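Credit Where It Counts: How Transfer Evaluation Works, and Where It Stalls 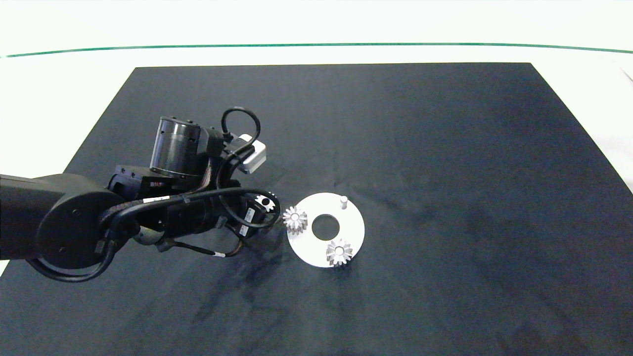 A robot arm above a dark work mat on a white table.

A student who changes colleges carries a transcript, and the transcript carries less than most students assume. It lists course numbers, titles, credit hours and grades. It does not say what was taught, which textbook was used, how many lab hours were required or whether the final grade rested on exams or projects. The receiving college has to work that out, and the process by which it does so decides how long the degree will take and what it will cost.

The process is called transfer credit evaluation. At most schools it is handled in two stages, by different offices working from different rules.

The first stage belongs to the registrar. Staff confirm that the sending school is accredited, that the transcript is official and that each grade meets the minimum, usually a C. Credits from a quarter-hour school are converted to semester hours at a rate of two-thirds, so a five-credit course on the quarter system arrives as 3.33 semester credits. If the matching course at the new school is worth four, the student is short by a fraction. Some schools waive the difference. Others require the balance to be made up with an elective.

The second stage belongs to the academic departments. A credit that has been accepted by the registrar counts toward the total needed to graduate, but it may not count toward the major. A statistics course taught in a psychology department may be accepted as general elective credit and still fail to replace the statistics course required for an economics degree. Students often learn of this split after they have enrolled, when the degree audit shows a healthy total of credits and a long list of unmet requirements.

Stosier College, a four-year school with a large share of transfer students, rewrote its procedure after an internal review found that most delays came from the second stage. Course descriptions were being sent to departments by email, one at a time, with no standard form. A faculty reviewer might ask for a syllabus, wait for the student to find it and then set the file aside until the end of the term. Requests that arrived in June were often still open when classes began.

The college now uses a course equivalency database called Lemma. Each decision is entered once, with the sending school, course number, catalog year and the match that was approved. When the same course appears on a later transcript, the earlier decision is applied without a new review. Entries expire after five years, at which point the department must look at the course again.

The expiration rule is the part of the system that draws the most argument. Course content drifts. A programming course taught in one language may be rebuilt around another, and an introductory accounting course may drop a unit that the next course in the sequence depends on. Departments in technical fields have asked for a shorter limit. Those in the humanities, where survey courses change slowly, regard even the present limit as extra work.

Lemma handles ordinary classroom courses well. It handles other forms of credit less well. Three kinds make up most of the exceptions: credit by examination, military training and prior learning assessed by portfolio. None has a catalog number in the usual sense. Exam credit is the simplest, as the college sets a minimum score and publishes a table. Military training comes with outside recommendations that departments may follow or ignore. Portfolio credit must be judged case by case, and the reviewer is generally asked to match the student's work to the stated outcomes of a specific course.

Online programs have added volume to the problem more than they have added difficulty. A transcript seldom marks whether a course was taken in person or at a distance, and most colleges have dropped rules that treated the two differently. What has changed is the number of transcripts per student. A person finishing a degree in their thirties may have records from several schools, with overlapping courses taken years apart. Duplicate credit must be removed, and the rules for deciding which version to keep vary. Some schools keep the higher grade. Others keep the more recent course, on the theory that the content is more current.

Residency requirements set the outer limit. A college will grant its degree only to a student who has earned a given share of credits there, commonly one quarter of the total. Many departments add their own rule that upper-level courses in the major be taken on site or through the college's own online sections. A student who arrives with three years of credit may find that two more years are needed, even when every course has been accepted on paper.

Articulation agreements are the standard remedy. Two schools compare their programs in advance and publish a list of courses that will transfer as a block. The agreement between Stosier and Rirkitz Community College covers business, nursing and early childhood education. A Rirkitz student who completes the full associate degree in one of those fields enters with junior standing, and the general education requirements are treated as met. A student who leaves one course short of the associate degree does not receive the block and is evaluated course by course.

That condition is easy to miss. It appears in the text of the agreement but not always in the advising sheets handed out at the community college. Advisers at both ends recommend that students check their standing before the last term, while a missing course can still be added to the schedule.

For students without an agreement to rely on, the practical steps are few. Keep the syllabus from every course, including the reading list and the weekly schedule. Request an evaluation before paying a deposit, and ask for it in writing. Read the result for the type of credit awarded, since "elective" and "equivalent" are different outcomes. If a required course has been accepted only as an elective, ask which department made the decision and how to appeal it.

Appeals at Stosier go to the department chair and then to the dean's office. The form is two pages long and asks for a syllabus, a catalog description and a short statement of the match being claimed. Appeals that include graded work, such as a lab report or a final paper, can be considered at the chair's discretion. Those filed after the end of the first term of enrollment are not accepted.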